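Stitport Hand Pump, white barrel

Sold by Tollside | Balloons, Inflatables and Hand Tools

Stock code 1147

Overview

The Stitport is a manually operated air pump for party balloons, swim rings, beach balls and other low-pressure inflatables. It has a white cylindrical barrel, a narrow outlet nozzle at one end, a black collar at the other, and a plunger with a T-shaped handle. There is no motor, battery or gauge. It is not suitable for bicycle tires, automotive tires or anything with a Schrader or Presta valve.

The pump is double-action. Air is delivered on the outward stroke as well as the inward stroke, so a given balloon needs close to half the strokes of a single-action unit with the same bore.

Operation

Hold the barrel in one hand and the T-handle in the other. Draw the plunger out to the stop, then push it in until the handle meets the collar. Keep the barrel and shaft in line throughout. Side load on an extended shaft is the usual cause of a bent rod and a leaking collar seal.
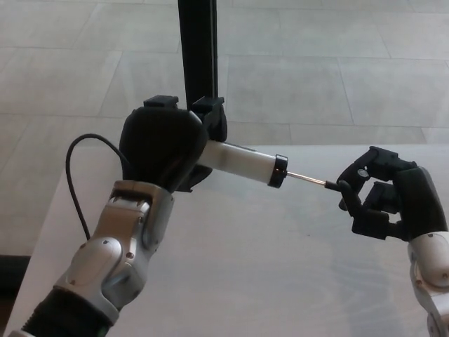

Stroke rate should stay even. Fast, short strokes deliver less air than slow full ones because the check valve does not have time to seat. For standard latex balloons, stretch the neck once by hand, slide it at least 1 cm over the nozzle, and pinch it against the nozzle while pumping. Foil balloons with a self-sealing tab need the nozzle inserted past the inner valve film. Stop when the seams begin to pucker; foil does not stretch and will split.

For pool toys with a pinch valve, squeeze the base of the valve between strokes or the flap will hold shut and back-pressure will build in the barrel. If the handle resists, release and check the valve before pushing harder.

Specifications

Type: double-action hand pump
Barrel colour: white
Collar and handle colour: black
Handle: T-shaped
Nozzle: fixed, straight, for latex and foil necks
Barrel lubricant: silicone only
Replaceable parts: collar seal, check valve disc
Carton quantity: 56 units

Storage

Store with the plunger pushed fully in. The shaft is then protected inside the barrel and the seal is not held under side load. The pump can be laid flat on a shelf or bench. Do not hang it by the nozzle. Keep it out of direct sun, including vehicle dashboards and window ledges, as white plastics yellow with prolonged exposure. 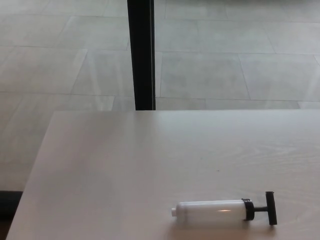 Stitport hand pump, plunger in, nozzle at left.

Cleaning and lubrication

Wipe the barrel with a damp cloth and mild dish soap. Do not immerse. Talc from latex balloons collects at the nozzle and can be cleared with a dry cotton swab. Sand is the main concern after beach use - wipe the shaft before pushing it back through the collar, or the grit will score the seal.

The seal is lubricated at assembly. If the stroke becomes stiff or squeaks, apply one small drop of silicone oil to the shaft and cycle the plunger several times. Petroleum-based oils and jellies swell the seal and should not be used.

Troubleshooting

No air at nozzle: check for talc or a balloon fragment in the outlet. If clear, the valve disc may be stuck. Cycle the plunger slowly with the nozzle open.

Air on the push stroke only: collar seal dry or worn. Lubricate first, then replace.

Handle turns on the shaft: the handle is a threaded fit. Tighten clockwise by hand. Do not use pliers.

Plunger springs back: the item being inflated is full, or its valve is closed.

Ordering

Single units ship in a plain sleeve. Trade accounts may order by the carton, and mixed cartons are not available. The 3-piece seal kit (two collar seals and one valve disc) is listed separately under Spare Parts. Seal kits for the older Cadurura pump do not fit this model; the bore is different.

October orders for event suppliers should be placed early in the month. For orders of more than 100 units, contact Océane Landry at the Tollside trade desk for freight pricing.

Returns are accepted on unused pumps in the original sleeve. A pump with a bent shaft is treated as used.

Customer questions

Will it fill a kiddie pool?
A small one with a standard pinch valve, yes, but it will take a long time. A foot pump is the better choice for anything above swim ring size. - Tollside

Can the nozzle be swapped for a needle to do soccer balls?
No. The nozzle is moulded with the barrel and does not accept a needle adapter. - Tollside

Is the shaft metal? My last one had a plastic rod and it snapped. - Jade Ouellet
Yes, the shaft is metal. The handle and collar are plastic. - Tollside

Can I use it with helium?
No. It draws room air only and has no inlet fitting.

Related items

Balloon tying tool
Collar seal kit, Stitport
Silicone oil, dropper bottle
Foot pump, bellows type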